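Household Skills, Handout 2: The Bed
Rasa Vaher, Stotville

Making a bed is a lovely place to start — big shapes, soft corners, quick results!

Before next time, please:
Clear the mattress and shake out every cloth.
Fold lengthways first, then across.
Pillows go on last, pattern side up.

Vinh Khúc's notes on folding are on page 227 of the reader, and they're a joy. Bring a pillow of your own if you can.
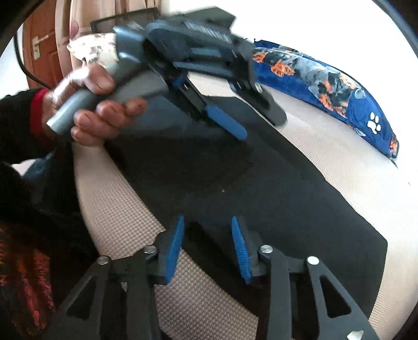 Fig. 2. Dark cloth laid diagonally on the mattress, blue paw-print pillow to the right.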